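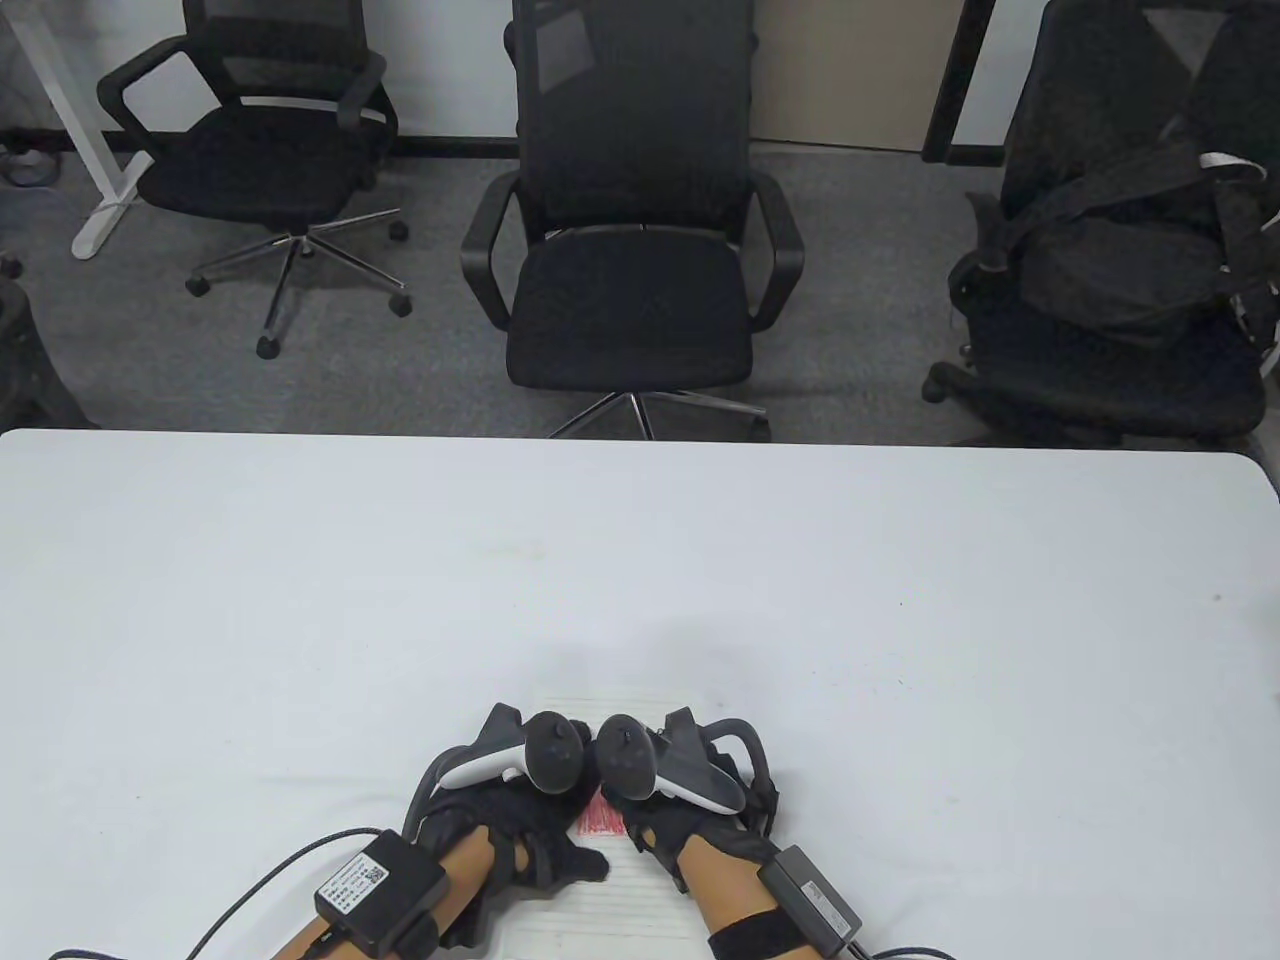

Our report looks at whether the claims furniture sellers make about "easy clean" surfaces stand up in an ordinary kitchen. We chose the subject after the student kitchen at Grandthorpe was refitted and everyone was told the new worktops would "look after themselves". White was the colour most people in our survey said they would pick for a table or worktop, usually on the grounds that it shows dirt and so gets wiped sooner. A large white table with a long straight front edge and a clean top does look like proof of this, and brochures lean on that look heavily. We are less sure. A surface that looks clean has only told you that nothing on it is dark enough to see.

Background

There are two products in this report. The first is the Stuvska worktop, sold as a hard white board with a sealed face. The second is Vuvwood, a pressed board with a pale wood print, sold to landlords as a cheaper choice. Both leaflets use the phrase "wipes clean in seconds". Neither leaflet says what was wiped off, with what, or how long it had been sitting there. The Vuvwood leaflet has a chart with no numbers up the side, and we have left it out of our evidence.

We also read the cleaning advice posted in the kitchen by the Jin halls office. It tells residents to use warm water and a soft cloth, then two lines later tells them to use spray and paper towel. We followed the first version.

Method

We cut test pieces from offcuts and marked each one on the back. Four things were put on them: cold tea, tomato sauce, cooking oil and beetroot juice. Each was left for either 2 minutes or 135 minutes. The longer time was meant to be two hours, but a lecture overran and we decided to keep it and use the same time for every later batch.

Each piece was then wiped with a damp cloth for as many strokes as it took until the person wiping thought it was clean. A second person, who had not seen the wiping, looked at it under a desk lamp and said "clean", "marked" or "not sure". We know this is a weak measure. A light meter would have been better and the department's one was booked until the end of term.

Alongside this we ran a paper survey. We handed out 60 forms and asked people how often they wiped their worktop and what colour it was. People probably say they wipe more often than they do, so we treat those answers as a record of what people like to claim.

Results

After the short wait there was almost nothing to report. Both boards came clean of all four substances and the second person agreed nearly every time. If the leaflets are based on a test like this one, they are telling the truth, but it is a very easy test.

After the long wait the two boards parted company. Beetroot left a pink ring on the Stuvska pieces that took hard rubbing to shift, and on several it did not shift. Vuvwood seemed to do better, until we tilted the pieces and saw dull patches where the tea had been. The printed grain was hiding them. Oil gave the most "not sure" answers on both boards.

Altogether we counted 857 strokes of the cloth across all batches. We had planned to turn this into an average for each stain, but the three of us pressed with such different force that the averages changed depending on who was on shift. We give the total only so that the next group can see how much wiping is involved.

Edges and joins

Most of the complaints in the survey were about edges, which our test pieces did not cover. Drainers, sink surrounds and the places where a worktop turns up to meet the wall came up again and again. A flat sample says very little about these, and flat samples are what the shops hand out.
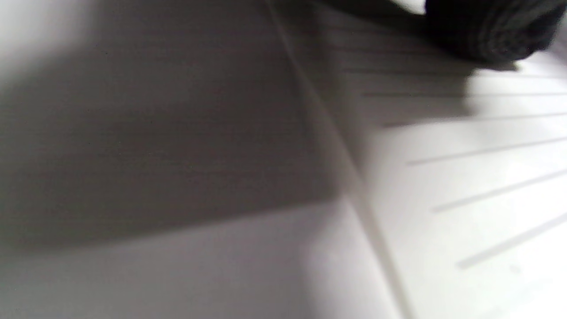
Figure 2. White moulded surface with a thin diagonal ridge, part of it in shadow.

Lighting matters here too. A white surface in shade reads as plain grey, and we doubt that a faint stain would be noticed on it. Several of our "clean" verdicts might have gone the other way beside a window.

What we would change

Use one person for all the wiping, or a weight dragged across the cloth. Test a join as well as a flat piece. Leave one set overnight, as that is what happens in a shared kitchen whatever people write on a form. We would also drop the beetroot, which made for good photographs but was not mentioned by anyone in the survey.

On the evidence we have, we would not pay more for the Stuvska board because of its cleaning claims. We would not call Vuvwood easier to clean either, only harder to inspect.

Submitted 21 December 2023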